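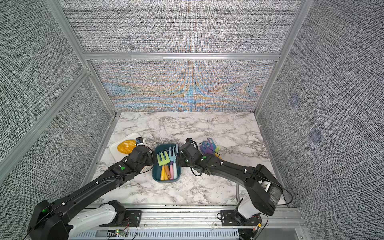
Children's garden tools in a teal bin, with more beside it on the table.

Frequently Asked Questions: Children's Garden Tools

Updated April 22, 2019

Who can borrow the tools?
Anyone with a Hestdale Garden Library card. Schools and day care centers in Arnovville can borrow on a group card, which covers up to 13 tools at a time.

How long can I keep them?
Loans run for 19 days. You can renew once by phone or at the desk if there is no waiting list. In March and through the spring there usually is one.

Can I choose the colors?
You can ask, but we don't hold colors. Tools go out in the order they come back.

How should the tools be stored between uses?
Stand them in a small bin with the handles down. Rakes with wide heads tangle when they are piled on top of each other, and the thin parts can bend. Keep the bin out of direct sun.

Do you have metal tools as well as plastic ones?
Yes. The metal hand rakes are small and have wooden handles. We suggest them for children who have already used the plastic set and want to work in firmer soil.

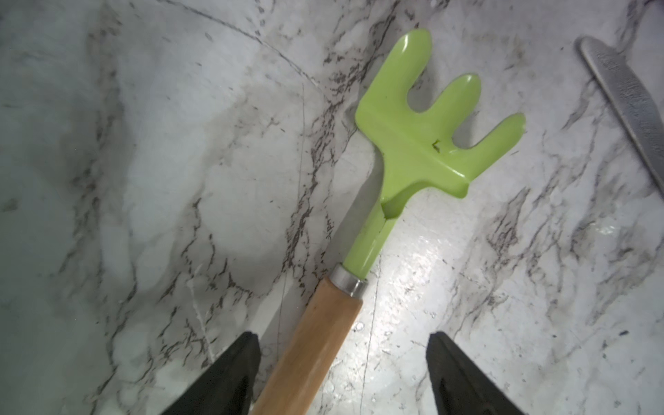
Check the head before each loan goes home with you. A small chip in the paint is normal wear and you will not be charged for it. Bent tines or a loose handle should be reported at the desk.

How do I clean a metal rake?
Brush off the dirt, wipe the head with a damp cloth, and dry it right away. Dry the band where the handle joins the neck too. Do not soak the wooden handle or put it in the dishwasher.

What about the plastic tools?
Warm water and dish soap. Let them air dry.

What happens if I lose one?
Replacement costs are on the price sheet at the desk. Groups that lose more than one tool should call us before borrowing again.

Can I donate tools?
Yes, if they are clean and child size. Drop them at the Undasov Road entrance. We do not take tools with cracked handles, and we cannot pick up.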